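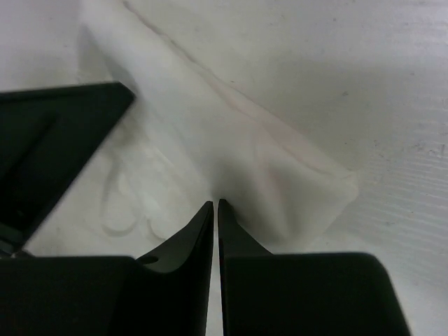 Linens: the white pile

Short one this week, the folding table is calling. Sunday 4/5/20 and the whites are still not done.

First, thank you to everybody who dropped off at Clemero. Final tally from the January drive plus the spring one: 1,242 pieces. That's sheets, pillow cases, towels, napkins, odd lengths of cloth that could be any of those. Colors are finished and on the shelf. Whites are another story.

White cloth on a white table is hard on the eyes. You lose the edge. Look for the hem first, always. Find the seam line, run along it to a corner, then you know what you've got. If you grab from the middle you just get a bigger crumple and have to start over.

How we're doing it now, for anyone joining the Clatus shift:

One piece out of the basket at a time. Not an armful.

Hold it up and let it hang. Long pieces need the height, don't try to do it all flat.

Lay it down, find the hem, flatten from the hem outward. Hands flat, no tugging on the corners, the older ones pucker there and tugging makes it worse.

Fold in half, half again, then thirds if it's a sheet. Towels just the two halfs and done.

Anything with a pink tinge goes in its own stack. Somebody's red sock got in a load back in January, we think, and we are still finding the results. They get a soak at Trando and a second chance. If you're not sure whether it's pink or just the light, carry it to the window.

Basket stays in the back corner of the table please. Last shift it kept drifting to the front and people were folding around it.

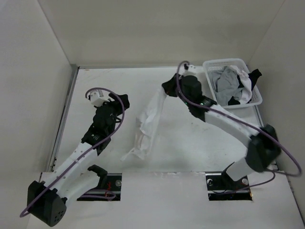
Long white piece held up, basket in the back corner.

Numbers for those who asked. We do bundles of 14, tied, label on the outside fold. 32 bundles are ready to go to Ghorbani and they can take more as soon as we have them. We still have 300 pieces of white to get through, give or take whatever is hiding at the bottom of the bags.

Things we need:

Cotton tape for tying. The plastic string slides off.
Labels, the plain stick on kind.
One more laundry basket, any color but white would be nice.
Bags, clean, big enough for a bundle.

Things we do not need: more pillow cases. Really. We have pillow cases into next year. Fitted sheets also no, at least until someone teaches the rest of us how to fold them. There is a stack of rolled up ones at Clemero that we are calling folded.

Drop-offs at the side door only and leave the bags closed. Please wash everything before it comes to us and make sure its completely dry, one damp towel at the bottom and the whole bag smells.

Mending pile is separate. Loose hems, small tears, pin a scrap of colored thread on the spot so it can be found again. Big holes go to rags.

More next time, with the bundle count for Trando and hopefully no whites left to write about.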